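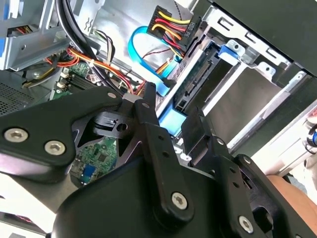

Readers who grew up with the hymns of Tõnu Siliņa on the piano bench will be glad to hear that his sermons are finally going to be back in print. Sellberg Chapel in Stirstead has agreed to bring out a new edition of the pastor's preaching, drawn from the handwritten notebooks he left to the congregation, and the first volume should be ready in August.

Siliņa served the chapel for 19 years, and he preached in a plain, fatherly way that people still talk about over coffee after the service. He wrote out nearly every sermon in full – margins, crossings-out and all – and the notebooks come to more than 3000 pages. Only a thin paperback was ever printed in his lifetime, a run of 300 copies, and most of those have been read to pieces.

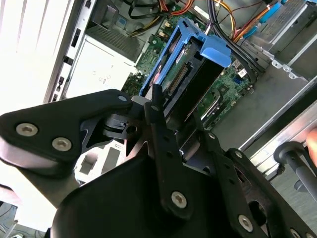
*Page last changed: April 1, 2019*

The editor is Aldo Parisi, who first heard Siliņa preach as a boy and has been typing up the notebooks in the evenings for longer than he likes to admit. "I keep stopping to read them all over again," he said, "and then my wife comes in and asks how many pages I got done, and I have to tell her one." He has left the old man's spelling alone wherever the meaning is clear, and he has added short notes on the Bible passages and on the Stirstead families mentioned by name.

Volume one covers the Psalms and runs to 740 pages, with a ribbon marker and good large type – something our older members asked for more than once! The sermons on Romans will follow in the second volume, though no date has been set for that yet.

Anyone who still has letters from Pastor Siliņa, or notes taken down from the pew, is warmly invited to leave copies at the chapel office for Mr. Parisi. Orders for the first volume can be placed there too.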